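# How Do You Teach a Robot to Pick Things Up?

A robot arm doesn't know anything when it is first plugged in. It can bend at its joints and it can stop. It doesn't know what a cup is, or that a cup is something you might want to lift.

One way to teach it is to show it. A person moves the arm through the job, and a computer saves every move. Later the robot studies what was saved and tries the job without help. Each saved try is called a demonstration, or demo for short.

## Two ways to show a robot

The first way is by hand. You take hold of the arm and push it where it should go. Some arms have a special mode for this. The motors go easy, so the arm feels light even though it is heavy.

The second way is by remote control. This is called teleoperation. "Tele" means "far," but the person may be sitting in the same room. At the Dedbridge robot lab, people use a controller named Jellik. When you tilt Jellik, the robot's gripper tilts. When you squeeze it, the gripper closes.

A good place to practice is a bin with a few different things in it, such as a cup and a bottle. They have different shapes, so the gripper has to come at each one in its own way.

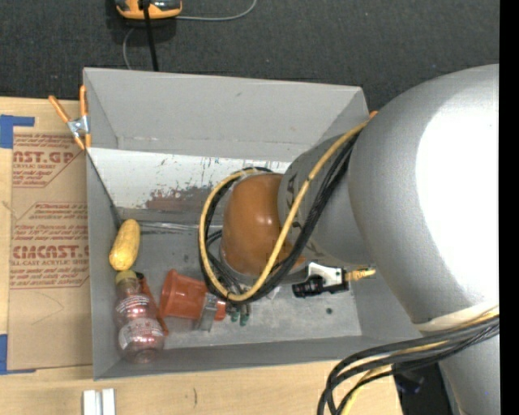 A cup lying on its side is harder than a cup standing up. You have to decide where the gripper fingers go before you close them. If you squeeze a plastic cup too hard, it can bend. If you squeeze too softly, it can slip out. The walls of the bin get in the way too, so drivers learn to come down from above and go slowly.

## How many times?

Once is not enough. At Dedbridge, a new job gets 500 demos. The things are moved to new spots between tries. If the cup were always in the same place, the robot might learn the place and not the cup.

Mistakes happen, and a bad try can be thrown out. A new driver at Dedbridge once had to throw out 27 in one day.

## Try it yourself

You need a friend, a blindfold, a box and 5 or 6 safe things to put in it.

1. Your friend is the robot and wears the blindfold.
2. You are the driver. Say only "left," "right," "forward," "back," "up," "down," "open" and "close."
3. Get the robot to lift one thing out of the box.
4. Trade places.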